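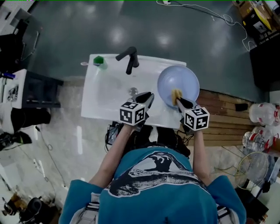 The light blue bowl and the yellow sponge, white sink, November.

Washing Up at Vanbridge: a small gallery

Welcome to my page about the kitchen corner of our shared house in Vanbridge. My name is Zoriana Zinchenko and I live here for 4 years already. English is my third language, so please excuse small mistakes. I wanted to make a gallery about an ordinary thing, the washing of dishes, which we all do every day and rarely look at.

I begin with the bowl. It is round and shallow, and its pale rim takes the light very nicely. My neighbor Rosaura Cárdenas bought it at the Zhuravel market together with a set of small plates. The plates are all broken now, but the bowl is still with us and we use it for soup, for salad and once for paint.

The sponge is small and yellow. I like a small sponge for shallow dishes, it goes well along the inside. First I wipe the middle, then the sides, and the rim I leave for the end.

The sink is glossy white and shows every tea stain. Yevhen Skoryk taught us to clean it with baking soda in the evening and to leave it for up to 9 minutes before rinsing. The matte black faucet is more difficult, it keeps white marks from the hard water, and for this I use a soft cloth with a little vinegar.

On the back corner of the rim there is something bright green. Everyone asks me about this color, because it looks so strong beside the white.

If you also have a favorite bowl, please write to me through the guest book. Valentyna Kushnir and Tamara Horobets have already left their stories there, and I answer to all letters, usually late in the evening.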